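How I Set House Rules for a Laundry-Picking Arm (Before I Let It Touch a Single Shirt) 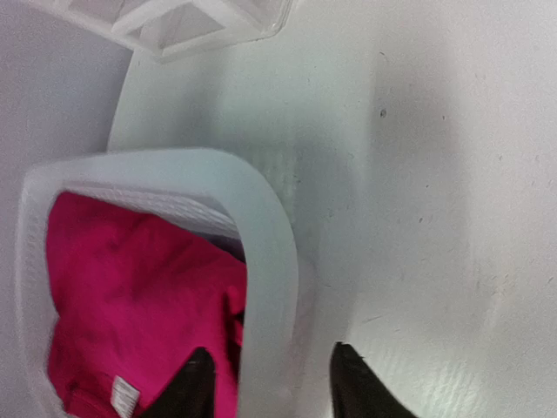

Wrist view over the basket, with one finger above the pink fabric and the other out over the floor.

I get a lot of mail asking how to train a gripper on clothes, and almost none asking how to run the thing sensibly day to day. So this page is all rules and habits. They come from my own bench, where I keep a small arm going on laundry jobs, and from a winter of doing it the sloppy way first. My log has 3,589 picks in it now, and I'd love to have the early ones back!

You don't need my exact gear. Mine is a Lulter arm with a Mostetti controller, but everything on this page should carry over to any small arm with two fingers and a camera at the wrist.

Step 1. Write down what "stop" means

Before anything moves, put your stop rules on paper and tape them up where you stand. Mine fit on one sheet:

Emergency button within reach of whoever is running the arm, never across the room.
Hands out of the work area any time the motors are live. Yes, even to fix a sleeve.
If the arm does something you can't explain, press stop first and look at the log second.

That last one took me the longest to learn. I used to stand there watching to see what it would do next, as if it were a puppy.

Press the button once at the start of every session, too. Press it while the arm is moving slowly over nothing, check that it holds still, then reset and carry on.

Step 2. Set the basket before you set the speed

Look at where the fingers are in the picture. The gap between them spans the outside wall of the basket, so closing straight from there is asking to grab plastic along with cloth, or plastic and no cloth at all. A rim pinch is my number one fault. The basket gets dragged, the wrist takes a sideways load, and every saved position after that is wrong.

Here's my routine:

Put the basket down and mark its place on the floor with tape.
Jog the arm by hand to the rim and save that height.
Set a floor for the travel height 4 inches above it. The arm may not move sideways any lower than that.
Draw a keep-out band along the rim in the software, and make it wider than you think you need.
Both fingers have to be inside the opening before a close command is allowed.

The fifth item is a plain yes/no check and it took me one evening to add. Do it first, if you only do one.

And if you've got a second basket nearby, give it a keep-out zone of its own. It's easy to plan carefully around the one you're picking from and then swing the elbow through the other.

Step 3. Keep the grip force boring

Start low. Lower than that! Cotton will put up with a lot, but buttons, zippers and thin straps won't. I begin each new kind of fabric at the lowest setting that lifts it and go up one notch at a time, with no more than 3 tries per notch. If it still slips, I change the approach angle before I add any more force.

Tags get their own line in my notes. A little sewn-in tag is tempting for a vision system (small, pale, nice crisp edges against a strong color), and mine went through a phase of going straight for them. I now mark tags as "do not grip" when I label pictures, which mostly cured it.

Step 4. Watch out for white on white

A white basket on a white floor is rough on a camera. The edge of the rim fades away in soft light, and a pale piece of cloth against the inner wall can look just like more basket. Pink in a white basket is the easy case, so please don't pass your setup on brights alone. Run a load of whites before you trust it.

Step 5. Log it like somebody else has to read it

I keep one line per pick with the fabric, force notch, result and anything odd. I use a sheet called Amar that I made for myself, but a notebook is fine. Failed picks go in as well. Every 7 sessions I read back through and look for repeats, and that's when the keep-out bands usually get redrawn.

If you change fingers (I swap between the stock ones and a softer Frandsen pair), start a new page and go back to Step 1. Different tips mean a different reach, and your saved rim height is no good anymore.

Next page: folding, and why my towels still come out as triangles.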